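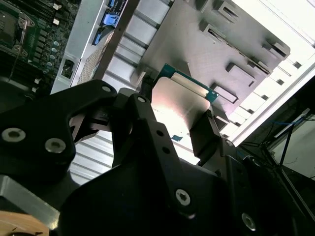

[groston-branches] Re: Retirement of public and staff desktop computers

From: Office of Technical Services, Groston Library District
To: groston-branches
Date: Fri 29 November
Subject: Re: [groston-branches] Retirement of public and staff desktop computers

Colleagues,

Technical Services has received a number of replies to its first notice on the retirement of desktop computers. The message from the Correia branch, quoted in part below, raised most of the points that other branches also asked about. We are answering it on the list so that all locations work from the same instructions. Where this message differs from the first notice, please follow this message.

Correia branch wrote:

> Thank you for the notice. We have read it at the desk and have several
> questions before we begin clearing the public floor.
>
> The notice says that all desktops on the retirement list are to be
> "set aside for pickup." Our storage room is shared with the children's
> program and is full from the fall book sale. May the computers stay on
> the public desks, unplugged, until the truck comes?

They may not. An unplugged computer on a public desk still holds its drive, and the district's records policy requires that any drive which has been in service be kept behind a locked door until it is erased or destroyed. A staff office or a locked study room is acceptable. If a branch has neither, please write to Technical Services before disconnecting anything and we will schedule an early pickup. The computers may remain in ordinary use until then.

A study room used in this way should be marked as closed in the room booking calendar. Please do not cancel reservations that patrons already hold. Two branches have asked whether the meeting room counts as a locked room. It does, provided that no outside group has a key to it.

> Several of the staff machines have had parts changed over the years.
> One has a newer processor and more memory than the tag record shows.
> Should these parts be removed and kept as spares? We were told some
> years ago to save anything that worked.

The earlier advice to save working parts is withdrawn. Branches should not open the cases of retired computers. Processors, memory and power supplies stay with the unit they are in. Technical Services will take out the few parts that can still be used in the machines we intend to keep, and will record them at the central office.

We recognize that a processor in good condition has some value, and that it may seem wasteful to send it away. The difficulty is one of matching. A processor fits only the boards it was designed for, and nearly all of the remaining machines in the district use a different type. Loose parts have also caused trouble at audit. They carry no asset tag of their own, and once a part has been separated from its tagged case we have no good way to show where it came from or where it went.

Any loose parts already in a branch, in drawers or on shelves, should be placed in an antistatic bag or in their original packaging, labeled with the name of the branch, and sent in the regular courier bin. Please do not tape parts together or wrap them in ordinary plastic bags. If you do not have antistatic bags, ask for them through the supply form. Parts that were sent in before the first notice have been received and do not need to be reported again.

> The count on our sheet does not match what is on the floor. Gideva shows
> two computers that we believe went out with the previous disposal, and it
> does not show the catalog station by the east entrance at all.

Please report what is physically present. The Gideva inventory was loaded from the old spreadsheets in May, and some entries were carried over that should have been closed. The current retirement list covers 372 desktops across the district, and we expect that number to change as branches complete their checks.

For a computer that is in Gideva but is not in the building, set the status to "Not located" and leave the other fields as they are. Do not delete the entry. For a computer that is in the building but is not in Gideva, use the "Add found item" form and enter the serial number from the back or underside of the case. If the serial number cannot be read, write "unreadable" in that field and note the room. Technical Services will complete the record on arrival.

Monitors, keyboards and mice are outside this project. Monitors with a tag number should stay where they are. Keyboards and mice have never been tagged, and branches may keep what they can use.

> Patrons have asked whether the old computers will be sold or given away.
> One of our regular visitors would like to buy one for a grandchild. What
> may we tell them?

The district is not able to sell or give equipment directly to patrons or staff. Under the county rules, surplus property has to pass through a public process, and the branch desk cannot take names or hold items for anyone. We ask that staff not make informal promises, even for a computer that appears to have little value.

Some of the retired desktops will be suitable for reuse. After erasure, 38 of them have been set aside for the county surplus listing, which is open to all residents and is posted on the county website. These were chosen by age and model from the inventory records and will be tested at the central office before they are listed. Patrons who are interested may be given the county surplus handout, which is in the shared forms folder. The listing has not yet been posted, and we do not have a date for it.

> Finally, who is doing the recycling, and do we need to be present when
> they come? We are short at the desk on most mornings.

Pickup and recycling will be handled by Flareck under the district's existing service agreement. The drivers will have a printed list for each location and will ask for one staff signature. A member of staff must be present to unlock the room and to check the tag numbers against the list as the units are loaded. At most branches this should take about half an hour. Larger branches may wish to have a second person available.

The person signing should keep the yellow copy of the list. If a unit on the list is not there, draw a line through the entry and initial it. If the driver is offered a unit that is not on the list, it stays at the branch. Please do not hand over extra equipment of any kind, including printers, telephones and old projectors, even if the driver is willing to take it. The agreement is priced by category, and items outside it are billed to the district separately.

Branches that cannot spare a person in the morning may request an afternoon time. Requests should be made by replying to the scheduling message, which each branch manager will receive separately. We cannot arrange times through this list.

Additional points raised by other branches

Saved patron files. Files left by patrons on public computers will not be recovered. The existing sign on file storage already states this, and branches may post a further copy beside the affected computers during their last week of use.

Staff files. Staff should move any documents from the local desktop to their network folder before a computer is disconnected. Technical Services will not hold drives for later retrieval. Bookmarks and saved signatures are also stored locally on the older machines – please check both.

Assistive stations. Computers with screen reading or enlargement software are not to be disconnected until the replacement station is in place and has been tried by branch staff. This applies even where the computer is on the retirement list.

Labels and locks. Cable locks should be removed and kept at the branch. If the key is missing, note this in Gideva and we will bring a cutter. Asset tags must stay on the case. Please do not peel them off and send them in an envelope, as was done in an earlier year.

Cartons. Desktops do not need to be boxed. They should stand upright on the floor or on a cart, with the tag facing out, and with power cords placed in one box per room.

Questions on a single computer should go to the Technical Services help desk. Questions that affect more than one branch may be sent to this list.

Office of Technical Services
Groston Library District

--
You are receiving this message as a subscriber to groston-branches. Replies go to all subscribers.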